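Kellgate Two-Tier Wire Shelf, White

Leftovers breed in the dark. The Kellgate gets them up off the counter and into plain sight, where someone may finally feel guilty enough to eat them. It also fits in most pantries, next to the quinoa you bought in July.
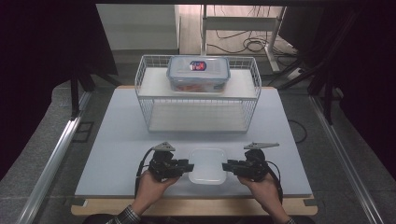 White wire rack, clipped-lid container on the upper shelf.

Holds tubs, jars and good intentions. No tools needed, though Piret Ramanauskas in returns has seen people try. Wipe clean with a damp cloth.

Item no. 146. Ships in 2 days. Limit 9 per order, Saulius.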